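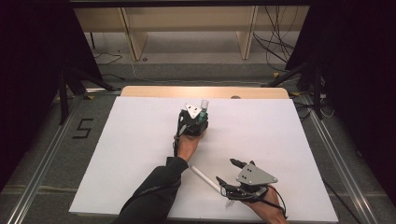
White board on the carpet, small teal bottle, white rod lying there

bidemska_home
Posted Monday, 7:40 pm
Hello all. I want to ask about working surfaces on carpet. I refill small bottles for my craft things (glue, a little dye, some oil for the sewing machine) and I have no free table, so I do it on the floor. My carpet is gray and it is not mine, it belongs to the landlord. I now put a big white board under everything. The small bottles stand straight on it, on the carpet they always lean. But long thin things, like a white plastic rod, I never know where to leave. Do you put a raised edge on your board, or keep it flat?

arnden_attic
Posted Monday, 8:05 pm
Flat, always. I had a board with an edge for one winter and my wrists were hurting from it, because on the floor you rest your arms on the border all the time. I sold it. Lay the rod diagonally and it stays.

ruawai_knits
Posted Monday, 8:22 pm
I must disagree with arnden. Diagonal is fine if the rod has something flat on it. A round one goes to the lowest point, and no floor is level. Mine rolled under the sofa with wet glue on the end. I put a thin strip of wood on two sides only, the far side and the right. The side where I sit is open, so the wrists are happy.

zitia77
Posted Monday, 8:31 pm
How big is the board? Mine is 900 mm on the long side and it is almost too much to carry through the door, but I would not go smaller. With a small board you start to put things on the carpet next to it, and there the stain happens.

bidemska_home
Posted Monday, 8:50 pm
I did not measure it, sorry. It is large enough that I can work with both hands and have space left. Two sides with a strip sounds good to me. Ruawai, did you glue the wood or use screws?

ruawai_knits
Posted Monday, 9:02 pm
Double tape. It has held since July. If I want the board flat for cutting fabric I pull it off.

arnden_attic
Posted Monday, 9:15 pm
Tape on a white board leaves a yellow line after some months, be careful. And about the bottles, please hold the bottle with one hand the whole time you pour. I see people let it stand free and pour with two hands from the big container. A small bottle with a tall cap is already top heavy when it is closed. When it is open and half full I do not trust it.

zitia77
Posted Monday, 9:28 pm
I do pour with two hands and I never had an accident. The bottle stands in a jar lid, this is enough. For me the bigger danger is the cap. White cap on white board, I lose it every time.

bidemska_home
Posted Monday, 9:36 pm
Yes! The same with me, also with the rod. A teal bottle I can find immediately. Maybe I should paint the board some other color?

ruawai_knits
Posted Monday, 9:44 pm
Do not paint. On white you see a drop of dye at once and you can wipe it. On a dark board you put your sleeve in it. I wear long black sleeves at home and I know only too well how dye looks on the cuff when it dries. Roll them up.

arnden_attic
Posted Monday, 9:51 pm
On this I agree with ruawai. Leave it white and keep a colored saucer for the caps.

bidemska_home
Posted Monday, 10:10 pm
Saucer, good idea, I have one with a broken edge. I will try the strip on two sides, but first with weak tape, because of the yellow line. Thank you to everybody. If the rod still rolls away I will write again.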